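Brarnby shelving and table unit – white
Cistitthorpe Furniture – Storage – Wall units

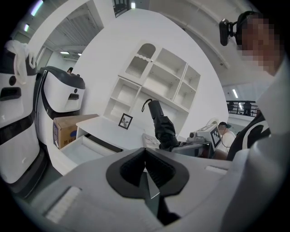
The Brarnby has been in our range longer than most and is still the one people ask for when they ring up about a playroom or a back office. Shelves up top, low table below, drawer underneath. Stands against the wall and gets on with it. The one in our Cistitthorpe showroom is the white, against a white wall, with the drawer pulled open and the arched niche at the upper left – slats running upright in it, scalloped trim for decoration. That niche is the bit customers either love straight off or want to think about. Come and see it before you decide, it looks different in real life than on a phone.

What you get

Open compartments, a mix of square and rectangular. No doors, no backs to fiddle with. Low table with a flat top. Pull-out drawer in the lower part. Arched niche with slats and trim. Wall fixings and a bag of screws, plus a couple of spares.

All one finish. We do get asked for the niche in a different colour – sorry, no. The paint is done in one go at the workshop and it would be a separate order, separate price, long wait.

Finish

White, matt. Wipes down with a damp cloth and a drop of washing up liquid. Don't use cream cleaner, it leaves shiny patches and we can't put that right under the guarantee. Felt tip comes off if you get to it the same day. Left over a weekend, less likely.

Small touch-up pot is 66p if you collect, or goes free in the box if you ask when ordering. Please ask at the time, we can't post paint on its own.

Using the drawer

Runs on side runners, lifts out if you tip the front up and pull. Good for paper, board games, cables, all the flat stuff. Leave enough floor clear in front to open it fully – measure from the drawer front and not from the shelves, we have had a few come back over this.

If it sticks after delivery it is nearly always the floor. Pack the low corner with the plastic wedges supplied and try again before you ring.

Using the shelves

Books, baskets, folders, plants in a saucer. Heavy things low down please. The compartments are open so dust happens. The slats in the niche want a dry paintbrush now and then, quicker than a cloth and gets in the corners. Same for the trim.

Goes with

Andunance stool – tucks in by the low table, same white.
Nishimura box set – set of 2, lids included, made to go in the square compartments. Not the rectangular ones, they rattle about.

Delivery and fitting

Comes in flat packs, two people needed to carry the big one. We deliver to the ground floor as standard, upstairs by arangement. Friday is our van day for anything local and we ring the evening before with a time. Further out goes by carrier and they will only bring it to the door.

Must be fixed to the wall. Fixings in the box are for solid walls. Plasterboard needs the other sort, which we sell at the counter, or your builder will have some. Not fixed = not covered.

Fitting service is extra. Tell us about skirting boards first, deep ones push the whole thing forward and the fitter needs to bring spacers.

Price

Brarnby unit, white – £400
Trade orders – over £3000 in one order gets free carriage, all items count towards it

Stock

White in stock. Next batch due July. If the page says sold out it may still be worth a call, the website is a bit behind teh warehouse.

Returns

Unbuilt and in the packaging, fine, bring it back or we collect for a charge. Built units we can't take back unless there is a fault. Send a photo of the fault and the label off the carton and we will sort out the part – usually quicker than swapping the whole unit.

Showroom parking is round the back, ring the bell at the side door.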